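Riding club adds confidence course for nervous adults

The Wismont Riding Club will run a confidence course for adult riders again this fall, with places for 44 people, nearly all of them already taken.

The course starts in October at the Nastalstead yard. It is open to riders who have had a fall, are coming back after a long break, or have never felt at ease above a walk. Riders do not need to own a horse. The club will lend one of its school horses to anyone who asks when booking.

Widad Karam, who set up the course, said most people who sign up have ridden before.

"They know how to ride. They get to the mounting block and their legs go," Karam said. "We spend the first evening on the ground, leading and grooming, and no one has to get on."
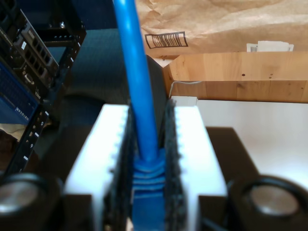 Mounted work begins in the second week. Groups are kept small, and each rider has a handler on foot until both agree the lead rope can come off. Cantering is optional all the way through.

Veronika Kiss will teach the evening groups, which meet at 6:30 p.m. Negin Ansari takes the daytime riders and will also give a talk on breathing and nerves, open to members who are not on the course. Ansari said the talk is general information and does not replace advice from a doctor or counselor.

The fee is $85 for members. Helmets can be borrowed from the tack room, but riders should bring their own boots with a low heel. 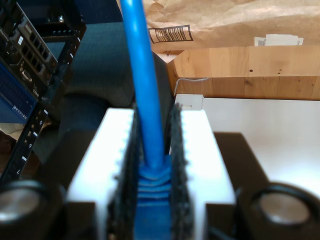 Page last changed: October, 4:10 p.m.

The club ran the course for the first time last year, when 37 riders finished it. Samira Boutros was one of them. She had not ridden since a fall on a trail and said she now hacks out with a friend most weekends.

"I still get nervous on windy days," Boutros said. "I go anyway, or I get off and walk for a bit."

The remaining places are in the daytime group. Bookings go through Anas Atallah at the club office, who is also keeping a waiting list for the evenings. Parking is in the lower field, and dogs must stay in cars.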